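Getting the Garage Back: Tips for People Who Own Too Many Small Parts

Filed under: Workshop

I own a garage in which a car has never been parked. The previous owner told me it was a two-car garage, and I'm willing to take his word for it. What it holds is screws, brackets, half a bicycle and a drawer of keys that open houses I no longer live in.

Last October I decided to sort it out over a weekend. I finished in March. Most of what follows I learned by doing it the other way first.

Start with the floor

Every organizing book says to start with one drawer. Drawers are fine where they are. The floor is what you trip over. Clear a path from the door to the workbench and sweep it, and then leave it alone for a day so you can enjoy the novelty.

If the concrete has oil stains, cover them with plain clay cat litter, grind it in with the sole of an old shoe and leave it overnight. Sweep up in the morning. Old stains need a second round, and very old stains are now part of the house.

Paint cans

Take the lid off each one and look. If it smells sour or has gone to cottage cheese, it's done. Latex paint that has frozen more than once is usually done too, whatever your father-in-law says.

For the cans you keep, write the room and the year on the lid AND on the side, as the lids will get swapped. Dab a bit of the paint on the outside too. I had a can marked "hall" from a house with three halls.

To dry out leftover latex for the trash, stir in cat litter until it looks like bad oatmeal, then leave the lid off. Check your town's rules first. Mine wants the lid in a separate bag, for reasons it has kept to itself. Oil-based paint goes to the hazardous waste drop-off, full stop.

Screws, and the coffee can problem

A coffee can of mixed screws is a promise you made to yourself and are not going to keep. My neighbor Nélida Pereyra, who restores chairs and has opinions, gave me a rule I've come to respect: if it would take longer to find the screw than to drive to the store, you don't own that screw.

Pour the can onto an old bath towel. The towel stops things rolling, and you can funnel the leftovers back by picking up the corners. Pull out only the sizes you use. For me that was drywall screws, inch-and-a-quarter deck screws and the little brass ones for hinges. Everything else went to the scrap yard, where 70 pounds of assorted hardware bought me a sandwich.

Keep the sorted ones in clear jars. I used Pitirach jam jars because I eat a lot of jam. Any jar with a wide mouth works, but skip the tall skinny kind, which are made for olives and will hold your last screw hostage.

Rust

White vinegar, overnight, in a plastic tub. Scrub with an old toothbrush, rinse in water with a spoonful of baking soda, and dry right away with a hair dryer or in a barely warm oven. Wipe with a light oil before you put anything away. Skip the last step and you'll be doing this again by Friday.

Don't soak anything with a wooden handle, and don't soak anything plated that you're fond of. I used to be fond of a pair of Oddsson pliers.

Labels

Label the shelf as well as the box. A labeled box with no assigned shelf just wanders. I bought a Nollell label maker, which prints in a typeface suited to hospitals, and used 300 labels before I noticed that masking tape and a marker stick better to cold metal anyway.

Write what's in the box, in words a tired person would look for. "Misc." is not a label – it's a confession.

The in-between bin

You need one large container that isn't for storage. Everything you pick up and can't place goes in there, and on Sunday night you empty it. Make it something tough, with an open top and no lid, because a lid is how a bin becomes a permanent resident.

Metal is good for this. It doesn't mind sharp corners, you can hose it out, and the worse it looks the less you care what you throw in. Scratches on the bottom are wear, and wear is fine. Wash it with dish soap and a nylon brush, and use a paste of baking soda if something has dried on. Steel wool will get it cleaner and also leave it with a whole new set of scratches.

If the bin has a hole in the bottom, don't plug it. Water drains out, and so does sawdust. Put a piece of window screen over it if you're tossing in small parts. 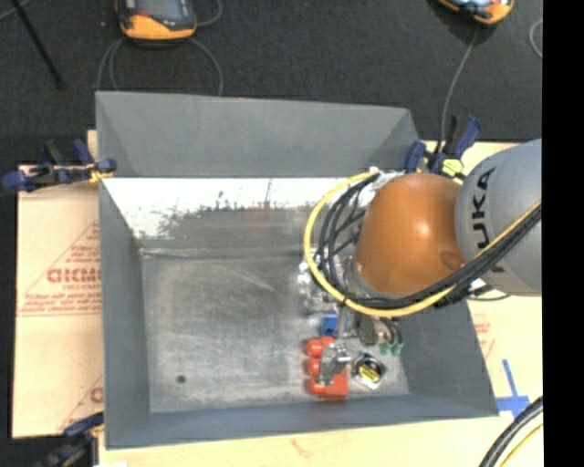 Pegboard, or how to draw around a hammer

Pegboard needs a gap behind it for the hooks, so screw furring strips to the wall first. I mounted mine flat against the drywall and had a very nice brown wall with holes in it.

Lay the tools out on the floor before you hang any of them. Heavy ones go low and daily ones at chest height. Tracing the outlines in marker is a little smug, but it does tell you what your brother-in-law has borrowed. Buy the hooks that lock. The ones that don't will come off with the tool every single time.

Extension cords

Coil them over-under, the way stagehands do, and tie them with a strip of old bicycle tube. If you wind a cord around your elbow it learns the shape of your elbow. Throw out any cord with a cracked jacket, and cut the plug off first so no one rescues it from the curb.

The "someday" shelf

You're allowed one. Mine is a Sotivetti shelf unit, and it says on the side that it holds 700 pounds, a figure I had been treating as a goal. Anything new that goes on the shelf means something old comes off it.

Half a bicycle currently has the top spot. I am told the other half is in Nélida's garage.

Updated Tue 11 March, after several of you wrote in about cat litter. Yes, unscented. The lavender kind works too, but then you have a garage that smells of oil and lavender.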